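Open Days Should Show the Slow Part

8 August 2018

Public demonstrations of robotics are usually arranged around a finished result. Visitors to the Solton open day were offered something more modest, and in this writer's view more useful. The Stuvwood program used its hand-held grippers over an ordinary white table and let the work proceed at its normal pace.

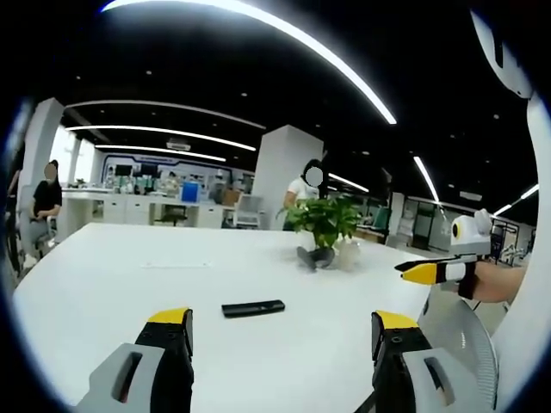 Such candor carries a risk. A guest who expects a walking machine may leave disappointed after 20 minutes. Yet public money and public trust depend on a fair picture of how this work is done, and much of it consists of people repeating small tasks with great care. 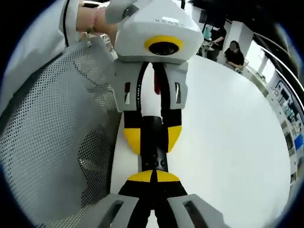

Institutions that host these events should give more time to the handling of common objects. A polished film cannot convey how exact a simple exchange must be. With one gripper above and another below, yellow fingertips at both ends of a long black object, the difficulty is plain to any adult or child. Solton should keep this format next August – and should resist any request for a stage.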